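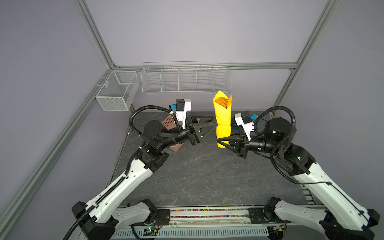
I finally made it to the open afternoon at Bolledell in January, after promising my sister-in-law Jennylyn Cabanatuan for the better part of a year that I would. She works upstairs in purchasing and had never seen the robot room herself, so we were both tourists, really! We meant to stay ten minutes and were still there when they started putting the coffee away. The pair of arms I liked best had a tall yellow roll held upright between them, one gripper on either side, and I stood there with my paper cup feeling oddly tense on their behalf (I can't wrap a bunch of flowers without help). The long wire shelf on the back wall was empty, and Jennylyn said she wished her pantry looked like that.

Lorna Yap, who was showing people around, told us the team has 4000 practice runs saved up so far, 141 of them from that very morning. I asked if she ever gets tired of watching – she said only before lunch. I'd like to go again in the spring and bring my dad, if he'll agree to the stairs.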